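Chapter 7
Indoor Moisture and Its Measurement

7.1 Why moisture matters

Air in an occupied building always holds some water vapor. The amount changes through the day with cooking, washing, breathing, and the opening of doors and windows. When the vapor load is high and a surface is cool enough, water condenses on that surface. Repeated condensation damages paint, swells timber, and supports mold.

This chapter covers sources, transport, and measurement, in that order. Rooms that combine work and food storage are treated first.
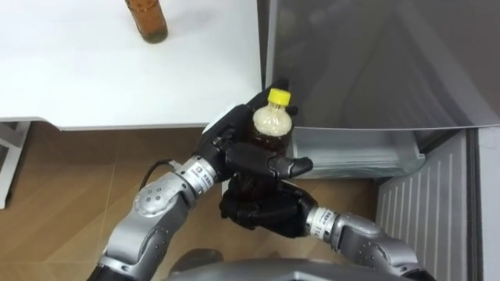
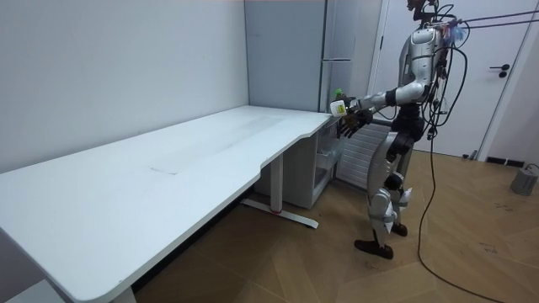 Figures 7.1 and 7.2. Shared room with refrigerator and desk.

Muthoni Magesa objects to the usual order of treatment, arguing that students should learn to read a hygrometer before they are given a list of sources, and that in the Sudholm course the measurement unit was moved to the first week for that reason. The order used here follows the older practice. Readers who prefer hers may begin with Section 7.4 and return.

7.2 Terms

Absolute humidity is the mass of water vapor in a given volume of air. Relative humidity is the ratio of the actual vapor pressure to the saturation vapor pressure at the same temperature, given as a percentage. The dew point is the temperature at which the air, cooled at constant pressure, becomes saturated.

A reading of 40 percent relative humidity has no fixed meaning in terms of mass unless the temperature is also stated. Warm air at 40 percent holds more water than cold air at the same reading.

7.3 The Prindport survey

The worked problems in this chapter draw on a survey of 204 rooms in Prindport, carried out in January. Each room was logged at 16-minute intervals. Rooms with incomplete logs are marked in Table 7.1 and should be left out of all averages.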